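Can a robot do your chores yet?

Posted February 27, 2024

My sister asked me at dinner when she could buy a machine that picks up after her kids. I gave her a long answer and she stopped listening halfway through, so I'm writing it down.

Start with the plainest chore there is, which is getting small things off a table and putting them where they belong. A lot of the practice for that now happens in simulation. All four of these are computer renders. 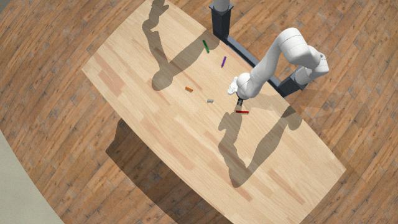
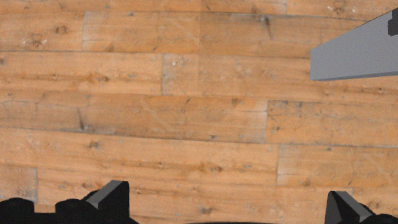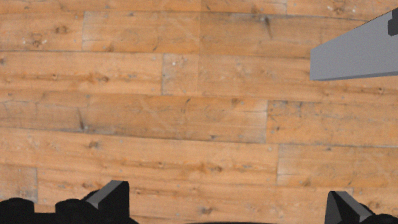
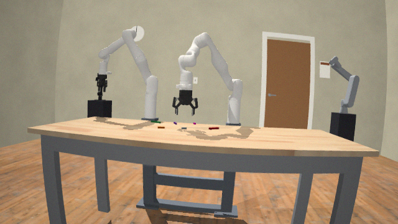 I spent 9 years on the packing floor at Bekach before I moved to the office, and clearing a table was the job we gave people on their first morning. You showed them once. By lunch they were doing it while talking about something else. For a machine the same job breaks into pieces. It has to find the thing, decide which way the thing is lying, get its fingers on both sides, close them the right amount, and let go in the right spot. If any one of those is off by a little, the thing ends up on the floor and the machine may carry on as if it were holding it.

That last part was the trouble we had at Bekach. We leased an arm one April to move small parts from a tray to a box. It was set up by a technician named Maite Ortuño, who was very good and very patient with us. When the tray was in its marked place, the arm ran fine. When somebody bumped the tray, it closed on air and then opened politely over the box. She fixed that by adding a check on how far the fingers had closed. After that it stopped and waited for a person, and a person had to walk over. We kept count over one long run. Out of 1013 picks, it stopped for help 17 times. That sounds good until you work out that the person could never go very far away.

A house is harder than a shop floor in most of the ways that matter. On a shop floor you can bolt things down, mark the tray, and control the lights. My kitchen table has mail on it, a bowl, a cat some of the time, and whatever came out of somebody's pockets. Nothing is in the same place two days running. A person doesn't notice this as a difficulty.

Simulation helps with part of it. You can move the objects, change the colors, try again all night, and nothing gets broken. What I don't know is how well it carries over. Real things are sticky, or they bend, or they roll when you touch them. A sock is worse than any block. I have read people who think this will be solved soon and people who think it won't, and both sides seem to know more than I do.

So what can you get today? You can get a machine that vacuums a floor if you pick up the floor first. We've had one since we lived in Zorkorthorpe and I would buy it again. You have had a dishwasher and a washing machine for a long time, and they do most of the work of those two chores. The parts left over are loading, unloading, folding and putting away. Those are all hand work, and hand work is the part that is slow in coming.

I told my sister 20 years for a machine that tidies a kids' room without help. She said the kids would be gone by then. I may be too gloomy. If you have used an arm at work for something other than the same part in the same place, leave a comment and tell me what it does when it drops something. I'd like to know if the stopping and waiting has gotten any better.

Next time I'll get back to the garage shelves, which are still not up.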